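The Plate and the Cloth: notes for the evening talk
Caoimhe Scanlon
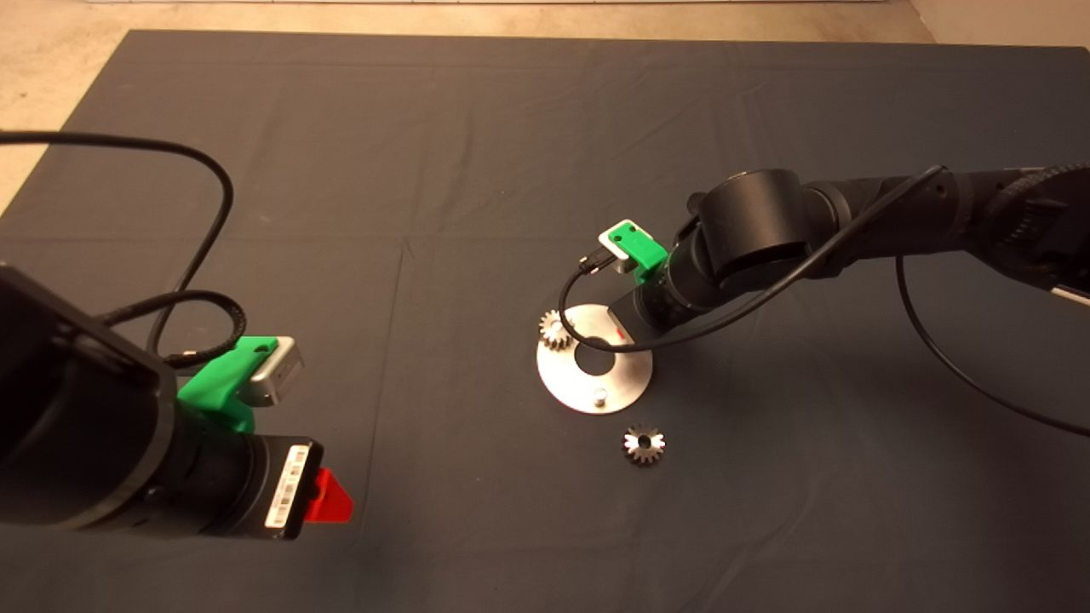

Page last changed: March 19, 2024

Opening. Wait for the chairs to stop. Say good evening, say who I am, say that I have been asked to speak for 40 minutes on laying a table and that I intend to get as far as the first plate.

Leave the picture up. One dark grey cloth, one round metal plate. Let them look at it for a bit before I start. People who come to a talk on tablecloths are generally patient.

Part one: the cloth

Start with creases. Ask for hands: who irons a tablecloth? Then ask who irons it all the way to the corners. (Pause. Enjoy the hands going down.)

Point to the fold line running down the middle of the cloth, and the ones going across it in the upper half. They are faint, but a fold line is a stubborn thing and dark cloth shows it when the light comes from the side. My grandmother held that a sharp centre crease proved the cloth was clean, having come straight from the cupboard. My mother held that it proved you couldn't be bothered. They laid the same table for 6 years and I don't believe the matter was ever settled.

My own view, for what it's worth: leave the centre crease and put it to use. It gives you a line to lay from. Places go either side of it, the serving dish goes on it, and the guests think you measured.

Advice on getting rid of folds if you must:
Damp the cloth lightly and smooth it with your hands from the middle outwards.
Hang it over a door the night before.
Roll it on a cardboard tube next time. I have owned such a tube since October and the cloth is still folded in the drawer next to it.

Mention Kyung-tae Yeo's method, with his permission, which is to put a hot casserole on each crease in turn. I can't recommend it. He is here tonight, so say this kindly.

Part two: the plate

Brushed metal, lying flat, a little to the right of the middle. A brushed surface is more forgiving than a mirror finish. Fingermarks still show, only they look more like something you meant.

Why put metal on cloth at all? Sound, mostly. Put a metal plate down on bare wood and everyone in the house knows dinner has started. Put it down on fabric and you get a soft thud and some dignity. (Do the demonstration here. Plate is in the blue bag. Bare table first, then cloth. Don't do the bare table twice, however much they ask.)

Colour. Grey on grey sounds gloomy and I was against it. Chae-won Maeng talked me round over a long lunch at Pliseo by pointing out that food has colours of its own. Beetroot on a metal plate on a dark cloth looks like a painting. Porridge does not, but porridge has never been helped by anything.

Placing. An off-centre plate bothers some people a great deal. If you feel your hand wanting to reach into the picture and nudge it, you are a centre-crease person and will be happier sitting near the front.

Part three: the second plate

I said we wouldn't get this far. If the clock is on my side, talk about distance between places: enough room for elbows, not so much that you have to shout for the salt. Soo-ah Yook's supper at Pletotitz is the story to tell, the one with the bench. Leave out the part about the soup.

Questions

Somebody will ask about washing. Cool wash, no softener, hang it straight.
Somebody will ask about candles. Wax and dark cloth do not get on.
Somebody will ask where to buy the plate. I don't know, and will say so at length.

Thank Han-gyeol Cho for the projector. Collect the plate before the biscuits come out — last time it came back with crumbs on it.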